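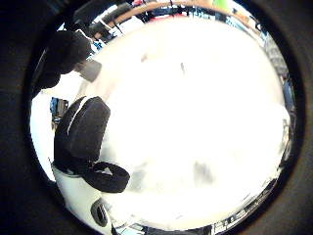
View from a hand-held gripper at the Erero workshop, with a black strap at center left. The image is heavily overexposed.

Erero is a student robotics project in which participants record manual tasks with hand-held grippers and use the recordings to train a robot arm. It is run as an elective course at the Onishi technical college and is open to second-year and third-year students. The course was set up by Akihiko Furukawa and Gervasio Durán, who had previously taught separate classes in machine design and computer vision.

History
The first session was held on 01/06/2022 with 8 students. Early work used a gripper design named Erkilum, which was operated by a trigger and had a fixed wrist. Junpei Nagano revised the design in August of the same year, adding a lighter housing and a strap to reduce strain during long recordings. The revised version is known as Erkilum B. The original grippers were kept for use in introductory lessons.

Course structure
The course is divided into 3 units. In the first, students assemble a gripper from printed parts and calibrate its wide-angle camera. In the second, each group selects a task, writes a procedure for it and records demonstrations. Tasks have included sorting fasteners, folding cloth and placing lids on jars. The third unit covers training and testing on a bench-mounted arm.

Groups are graded on a written report and on the rate at which the arm completes the task. A group may submit a failed task if the report identifies the cause. Minoru Tamura has supervised the testing unit from the second year of the course.

Data set
The collected recordings are stored under the name Bravirberg. The first release held 576 demonstrations, of which 387 were accepted for training. Recordings are rejected for poor exposure, lost tracking or an incomplete task. Exposure faults are common in the wide-angle footage, and locked exposure settings were later made part of the calibration procedure. Rejected files are retained for exercises in data review, a part of the course written by Chiharu Miyazaki.

See also
Imitation learning
Robot end effector
Educational robotics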